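Notes on the Clothespin Series
January 2026

The Listemetti program has now closed its second collection period, and I have been asked by several colleagues to set down how the clothespin series was organized. The account below is my own and does not replace the report filed with the Serrano office.

The series was approved in August with a target of 1,000 accepted episodes. An episode is one complete performance of the task by an operator, recorded from start to finish with the joint positions of both arms. Of the 1,000, 400 were assigned to the Gisside site and the remainder to Sevulbridge, where I supervise the evening shift. Each operator completed 120 practice episodes before any work was counted. Practice recordings are kept in a separate directory and are not used for training.

Acceptance was decided by a second person, never by the operator. The reviewer watched each episode at normal speed and marked it as accepted, rejected or held. Held episodes went to Vernon Tremblay, who wrote the task sheet and whose reading of it was treated as final. His most frequent ruling concerned pauses. A pause of a few seconds was allowed if the operator was plainly choosing a grasp, but a pause in the middle of a transfer was not.

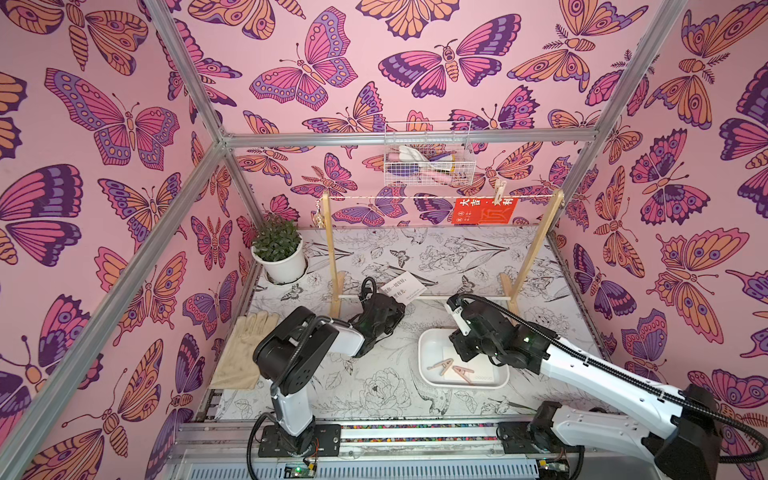

Variety in the setting was the subject of our longest discussions. The first plan called for plain gray walls and a bare floor at both sites, and I argued against it in writing. A policy trained in a plain booth learns very little about telling a small object from what lies behind it. The butterfly wallpaper and the sheet with its line drawings of birds and flowers came out of that exchange, and so did the practice of leaving unrelated items, such as the gloves and the potted plant, inside the enclosure. The pins themselves are light wood and start on white paper in the tray, a pairing that I expected to give the wrist cameras more difficulty than it did.

At closing, 900 episodes had been accepted. The shortfall falls mainly on held episodes that were still waiting for a ruling, and I have recommended that these be settled before any new recording is scheduled. I have also recommended that the task sheet define the end of an episode more exactly. The present wording says that the arms should return to rest, and the two sites have read this differently. Sevulbridge stops recording when both arms are still. Gisside waits for the operator to release the controls, which adds several idle seconds to every file.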